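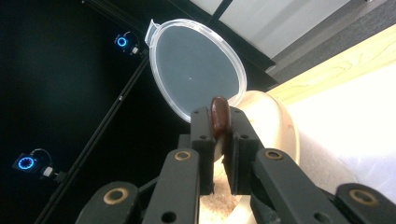
Progress report: equipment planning for the small-object handling project
October 21, 2024
Prepared by Ghassan Hourani for Guangming Tang

Summary
The hand-held gripper work is on schedule. Equipment spending is under plan, with one purchase on hold and one change requested. We need a decision on the change before the next order goes in.

Work since the last report
Sessions have moved from boxes and bottles to small, smooth items taken out of bowls and lidded containers. These are harder to hold and take longer to record. We have 3,057 usable recordings against a target of 4,000 for this phase. At the present pace we will reach the target without adding operators.

Lidded containers are the slowest part. An operator has to deal with the lid and then reach into a bowl that may have loose granular fill in it. We had budgeted the same time for these as for open bowls and have now corrected that in the schedule.

Spending
The June request covered hand-held grippers, spare finger pads, camera mounts, lighting and the two work tables. The tables and lighting are paid for and in use. The grippers came from Wragg in two deliveries, and the second was short one set of linkage arms. Wragg has sent the missing arms at no charge.

Finger pads are wearing faster than we planned for. We bought 11 spare pairs, which was meant to last through the end of the phase, and it will not. Most of the wear is on the inner faces. I would like to move $800 from the travel line to cover more pads. Travel is underspent and nothing else is planned against it.

Robot arm purchase
We have quotes from Kunix and Hatine for the bench arm that will run the trained tasks. The two are close in price once the controller is added to the Hatine quote. Kunix includes the controller and a longer service period but has a longer lead time. Neither quote includes the adapter plate for our gripper. Lurkel can machine the plate, and I have asked them for a price on one and on three.

I have held off on the order until the plate price is in. My preference is Kunix. The lead time does not hurt us if the order is placed before the recording phase closes.

Open items
Pad fit. The pads vary slightly from batch to batch and a few needed the holes cleaned up before they would seat. Future orders should all come from one batch where possible.
Storage. The current drives will fill before the phase ends. Replacement cost is already in the budget under computing.
Insurance. The bench arm has to be added to the equipment schedule before delivery. I have the form and need the final value.

Decisions needed
Approval to move $800 from travel to spare parts.
Agreement to order from Kunix, subject to the plate price from Lurkel.

The Lurkel quote will be forwarded when it arrives, along with an updated spending table.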